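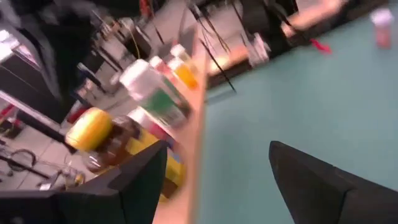 Classé dans : Maison, bricolage, râleries

30 avril 2020

Temps de lecture : 2 min

Imprimer | Envoyer par e-mail

Bon. L'escalier. Je vous en parle depuis octobre, je sais, et vous êtes deux ou trois à me demander où ça en est. Réponse courte : ça grince moins. Réponse longue, ci-dessous, écrite en vitesse entre deux couches de vernis.

Pour ceux qui débarquent : maison de 1966 achetée en l'état, 15 marches en hêtre, moquette collée dessus par les anciens propriétaires. Collée. Pas agrafée, non, collée, avec une espèce de pâte jaune qui devient du verre en séchant. J'ai passé une bonne partie de l'hiver à gratter. Spatule, décapeur thermique, fenêtre grande ouverte et bonnet sur la tête. Les voisins ont été patients.

Une fois la moquette partie, surprise, le bois est beau. Vraiment. Quelques taches noires près des contremarches (l'eau du seau, un jour de ménage ?), un nez de marche fendu à la troisième, mais rien de grave. Par contre le bruit... Impossible de monter le soir sans réveiller toute la maison. La septième marche surtout, un cri de mouette.

J'ai tout lu sur les forums. Le talc dans les fentes : tient une semaine. Le savon sec : pareil, et ça colle aux chaussettes. Les vis par dessus avec bouchons : efficace mais j'ai pas eu le courage de percer du hêtre qui a tenu tout ce temps sans moi. Finalement j'ai fait par dessous, en passant par le placard. Des petites cales encollées, enfoncées doucement au maillet, et deux tasseaux vissés sous les pires. Accroupi, lampe frontale, la tête dans les manteaux. Le dos a mal digéré.

La mouette s'est tue. La dixième fait encore un petit clac quand on descend, je m'y suis attaché, je la laisse.

Pour la finition j'avais commandé l'huile chez Vuvwood, celle dont tout le monde parle. Bidon arrivé au bout de 20 jours, cabossé mais pas percé. J'ai fait un essai sur une chute : trop jaune pour moi. Ça partira sur le banc du jardin. Du coup vernis mat, passé une marche sur deux pour pouvoir continuer à monter se coucher. Ça c'est l'astuce que tout le monde donne et que j'ai quand même réussi à rater, puisque j'ai verni la mauvaise le deuxième soir. Empreinte de talon bien nette. Ponçage, on recommence.

Ponçage d'ailleurs : grain 80 puis 120, et à la main dans les angles. La petite ponceuse triangulaire chauffe vite, faites des pauses. Et aspirez entre chaque passage, même si on en a marre, sinon les grains qui trainent rayent tout — j'ai une belle virgule sur la quatrième pour le prouver.

Reste à faire :

la rampe (elle bouge, elle a toujours bougé)
les plinthes du palier
la peinture des contremarches, blanc cassé ou gris, on se dispute encore
le placard à ranger, là il y a des manteaux jusque dans la cuisine

Pour le budget je ferai un billet à part, j'ai perdu la moitié des tickets. Le vernis a couté plus cher que prévu, les cales presque rien.

Si quelqu'un a une solution pour un poteau de départ qui a du jeu SANS démonter la première marche, je prends. Les commentaires sont ouverts. Je file, la deuxième couche doit être bonne à égrener.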